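Snack Station Attendant (part-time)
Taststead, Rebane Building, ground floor
Posted 18/05/2022

Taststead sets up and looks after snack and coffee counters in shared offices. We are hiring one attendant for the Rebane Building, where we stock the counters on 4 floors. The job is part-time, 14 hours a week, mornings. Pay is hourly and is discussed at the first call.

What the work is

You will start each shift in the supply room on the ground floor. The day's stock is sorted there on a table before it goes upstairs. You check it against the floor list, pull anything past its date, and load the cart.

On each floor you refill the candy and snack organizers, wipe them down, and put the trays and baskets back where they belong. Candy bars go in the channels lengthwise, one kind to a channel, with the name showing. Small boxed items get a channel of their own. Please don't mix them in with the bars, even when space is short.
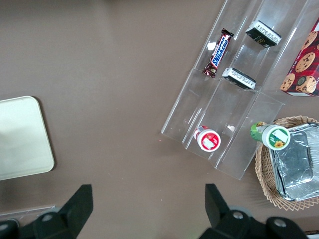

The clear organizers scratch easily. We use a soft cloth and plain water on them, no paper towels and no spray. Baskets get emptied and shaken out at the end of the week. Trays are washed by hand in the supply room sink.

You will also keep a short stock sheet for each floor. Last year this building went through 3,172 candy bars, and we order from those sheets, so they need to be filled in every shift and not from memory the next morning. The form is one page and takes a few minutes.

What we are looking for

- Able to lift a full case and push a loaded cart
- Comfortable on your feet for the whole shift
- Neat handwriting, or willing to print
- Able to start at 7 a.m.
- Food handler card, or willing to get one in the first month (we pay the fee)

Experience in a store, cafeteria or stockroom helps but is not required. Training is 5 shifts alongside the current attendant, all of them paid. After that you will mostly work alone, with a supervisor you can reach by phone.

The position runs through October to begin with. It may be extended if the building renews its contract with us.

How to apply

Send a resume or a short note about your past work to Amparo Herrero, site supervisor, using the Apply button or by leaving an envelope at the Rebane front desk. Include a phone number and the mornings you are free. We will call people in the order they apply. There is a short visit to the supply room before we make an offer, so you can see the setup and ask questions.

Recent listings

Stockroom Helper, Kistix
Delivery Driver, Taststead
Cafeteria Cashier, Goker
Evening Cleaner, Rebane Building
Packing Table Lead, Kistix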